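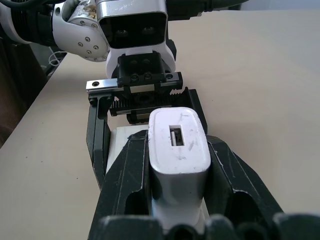 USB Power Adapters: Frequently Asked Questions

By Aishwarya Pinto
8/10/21
4 min read

We get a lot of mail at Zumulcombe about the small power blocks that come with phones, speakers, lamps and just about everything else with a cable. These are the questions that come up most often. Marta Prokopenko on the repair bench checked the answers.

Can I use any USB adapter with any device?

In most cases, yes, as long as the plug fits and the adapter comes from a maker you trust. A standard USB port supplies 5 volts, and the device draws the current it needs. If the adapter can't supply much current, the device will charge slowly or show a message saying so. Some tablets and older speakers refuse to charge at all from a low-output block.

Where do I find the output rating?

Look at the printed text on the body, usually on the same face as the prongs or along one side. Find the line marked "Output." It gives volts (V) and amps (A). Multiply the two to get watts. An adapter marked 5V and 2A delivers up to 10 watts. The print is often pale gray and very small. Tilt it under a desk lamp, or take a picture with your phone and zoom in.

The print has worn off. Should I keep the adapter?

If you know which device it came with, look up the rating in that device's manual and write it on a piece of tape. If you don't know where it came from, recycle it.

My cable feels loose in the port. Is the adapter worn out?

Try a different cable first. The cable end wears too, and it is cheaper to replace. If a second cable also wobbles or drops the connection when you touch it, the port is the problem. Ports inside sealed adapters aren't worth repairing. We don't take them in for repair, and we don't sell parts for them.

What is the flat strip inside a USB-A port?

It's the tongue that carries the contacts. It should sit straight, with an even gap between it and the inner wall of the port. If it is bent, cracked or pushed back, stop using the adapter. Never straighten it with a screwdriver or tweezers.

How do I clean the port?

Unplug the adapter from the wall and leave it for a few minutes. Hold it with the port facing down and tap it against your palm. For lint that won't come out, use a dry wooden toothpick along the edges and keep clear of the contacts. Don't use water, metal tools or cleaning spray.

How do I get marks off a white adapter?

Unplug it. Wipe the body with a cloth that is barely damp with water and a drop of dish soap, then go over it with a dry cloth. A melamine sponge will remove gray smudges from a matte surface, but it can leave a shiny patch and it will take the print off. Light scuffs are cosmetic and can be left alone. Brown marks near the prongs or the port are a different matter. They can mean overheating, and the adapter should be retired.

Is it normal for an adapter to get warm?

Warm is normal, especially in the first half hour of charging a phone with a low battery. If it is too hot to hold, unplug it. The same goes for buzzing, a burnt smell or a body that has started to split along the seam.

Can I leave it plugged in when nothing is charging?

You can. A modern adapter uses very little power when idle. We suggest unplugging before a long trip, and keeping adapters out from under bedding and cushions at all times.

Can I use it overseas?

Check the "Input" line. If it says 100-240V, you only need a plug that fits the local outlet. If it shows only one voltage, don't use it in a country with a different supply.

How should I store spares?

Keep them dry and separate from coins and keys. Olesia Tkachuk in our Clornitdale store puts each one in a small paper envelope with the rating written on the flap. Wrap cables loosely and don't wind them around the block, as that strains the wire where it meets the connector.

Where can I recycle old ones?

Both Zumulcombe stores have a drop box by the service counter. You don't need a receipt and it doesn't matter where you bought the item. Please remove any tape or cable ties. We took in 3,329 adapters through the boxes last year. Adapters should not go in household trash or curbside bins.

Can you test mine for me?

Yes, at the Clornitdale bench, while you wait. Ask for Marta or Pichit Rungrueang. We check output under load and look at the port and the prongs. There is no charge for the first two items. The next full testing day for schools and offices is in November, with a limit of 200 items per group.

Related
Which USB Cable Do I Have?
Power Strips: Frequently Asked Questions
Sorting a Drawer of Old Chargers
Vitora Desk Lamp: Replacing the Cord
What Our Recycling Boxes Accept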